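The Marble Floor

My aunt left me the house on Ostrowski Street in August, and the first thing I learned about marble is that it shows everything. I'd grown up on brown carpet. You could have lost a sandwich in that carpet for a year. On the marble, one crumb looked like a boulder.

I went through her closets the first evening and found enough cleaning stuff for a hotel, most of it ordered from the Vanari catalog, which she read the way other people read mysteries. The long-handled set was the one she liked. She'd wound an orange rubber band around a white handle years ago, and when I was little I wanted that rubber band more than anything I owned.

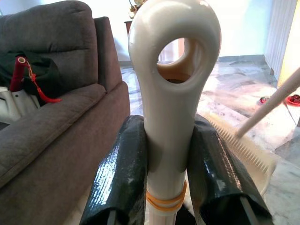 I sat on the gray sofa with my shoes off and tried to work out what I felt, and mostly I felt hungry. So I ate crackers. Then I had crackers on the floor, and that took care of the rest of the evening!

The letter came the next morning. It was from a man named Alaric Lindgren, who had rented my aunt's upstairs room for one winter, back when I was too small to remember. He wrote that he'd heard about her and was sorry, and that he believed he still owed her $49. He wanted to bring it by at 2 o'clock, if that was all right. There was no phone number, so I guess it had to be all right.

I panicked a little. I hadn't had company in that house, not as the person who lived there, and I kept hearing my aunt say that a visitor looks at your floor first and your face second. (She said a lot of things like that. She also said never to trust a man from Veltbridge, and I checked the envelope, and guess where the postmark was from.)

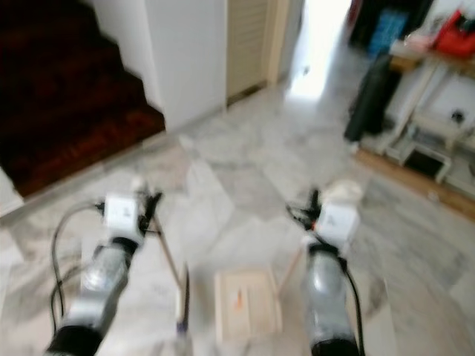 It takes longer than you'd think, sweeping a floor like that. The dust is the same color as the veins in the stone, so you chase a gray line for a while before you figure out it's part of the tile. I started by the sofa and worked toward the stairs, talking to her the whole time. I told her the bank wanted 400 signatures. I told her I'd kept the ugly lamp.

By noon I'd gotten as far as the bottom step, and I had a very small pile to show for it.

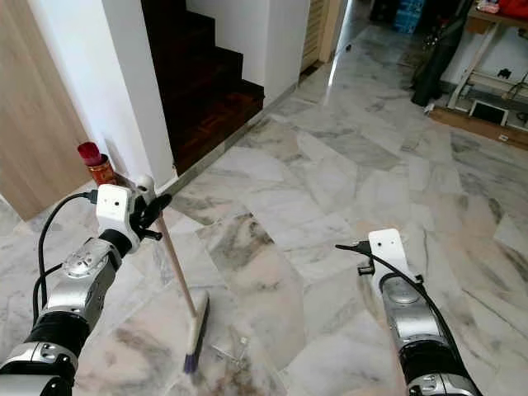

Two O'Clock

He was shorter than his handwriting. He stood on the mat with his hat in both hands and looked down — at the floor, just like she said — and then he looked up at me and his eyes were wet.

"She made me sweep it," he said. "Every night. I broke a dish the first week and she handed me the broom and never took it back."

I asked him in. He wouldn't sit until he'd put the money on the arm of the sofa, two twenties, a five and four ones, all of them ironed flat. I asked what it was for and he said it was the dish. She'd told him it was a Skilter, very rare, and worth $1,000, but that she'd settle for 49.

I knew that dish. There were six more of them in the kitchen, and she'd gotten them free with a toaster.

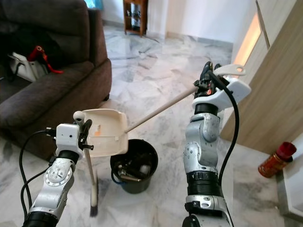 I thought about telling him, I really did. He was smiling at the dustpan like it was somebody he used to know. So I said I'd make coffee, and I brought out a plate of crackers, and when he dropped one he was already halfway out of his seat, asking me where she kept the broom these days.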